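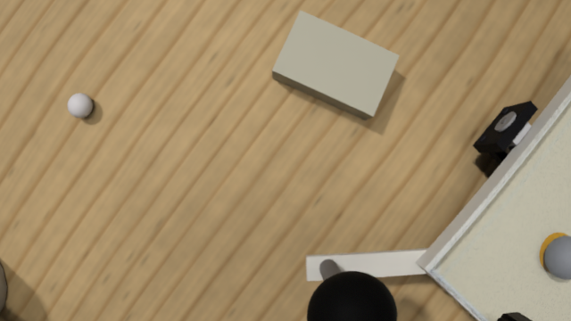

6. Scheduling Recordings and Managing Channel Storage

This section explains how to schedule recordings on a Triveck recording server, how to assign storage to each channel, and how to export finished programs to the Jaltent archive. The procedures apply to single-server and paired installations. An account with the Operator or Administrator role is required for all steps unless otherwise stated.

6.1 Before you begin

Confirm the following items before creating a schedule:

- The server clock is synchronized with the station's time source.
- The channel list has been imported and each channel shows the status Ready.
- The Jaltent archive connection has been tested from the Connections page.
- At least one storage volume is marked Available for Recording.

Note: Channels imported from a guide provider may carry different names from those used in your facility. Rename them before scheduling. A name changed later will not be applied to recordings already in the archive.

6.2 Creating a single recording

1. Sign in to the server and select Schedule from the main menu.
2. Select New Recording. The recording form opens.
3. Choose a channel from the list. To search by call sign, type the first letters in the Channel field.
4. Enter the start time and end time. Times are shown in the local time of the server, and an end time earlier than the start time is read as falling on the following day.
5. Enter a title. Titles may contain letters, numbers, spaces and hyphens.
6. Select a quality profile. The Standard profile is suitable for most news and public affairs programs.
7. Select Save. The recording appears in the schedule grid with a gray bar, which changes to red when recording begins.

Caution: Do not restart the recording service while a red bar is displayed. The file in progress will be closed and the remainder of the program will not be captured.

6.3 Creating a repeating recording

1. Open an existing entry in the schedule grid and select Repeat.
2. Select the days on which the program airs.
3. Set the padding values. The default is 2 minutes before the start and 6 minutes after the end.
4. In the Keep field, enter the number of episodes to retain. When this number is reached, the oldest episode is removed as each new one is completed.
5. Select Apply to Series.

Note: Live sports and election coverage often run beyond the published end time. For these programs, select Extend Manually in the Padding menu and assign an operator to end the recording.

6.4 Resolving tuner conflicts

Each Triveck server can record up to 8 channels at the same time. When a new entry would exceed this limit, the server displays the message Conflict 212 and lists the affected recordings.

1. Select View Conflict.
2. Review the priority assigned to each recording. A recording with a higher priority always keeps its tuner.
3. Change the priority, move one of the entries to the paired server, or shorten the padding.
4. Select Check Again. The message closes when the conflict has been cleared.

If no action is taken, the recording with the lowest priority is skipped and an entry is written to the activity log. Where two recordings share the lowest priority, the one created most recently is skipped.

6.5 Assigning storage to a channel

1. Select Administration, then Storage.
2. Select the channel and choose a primary volume.
3. Choose an overflow volume. This must not be the same as the primary volume.
4. Set the warning level. The Mushi monitoring panel sends a notice to all operators when the level is passed.
5. Select Save and allow the page to refresh.

Caution: Removing a volume from a channel does not move the files stored on it. Transfer the files first – otherwise they will be listed in the library as Offline and cannot be played.

6.6 Exporting to the archive

1. Open Library and select one or more completed recordings.
2. Select Export, then Jaltent Archive.
3. Confirm the retention class. Recordings under legal hold must be placed in the Permanent class.
4. Select Start Export. Progress is shown at the foot of the page.
5. When the status reads Verified, the local copy may be deleted.

Exports may also be run overnight with the Jedon transfer tool, which is described in Section 8. Requests to recover a deleted recording should be directed to Amancay Acuña, Archive Services, and must include the channel, the program title and the scheduled start time.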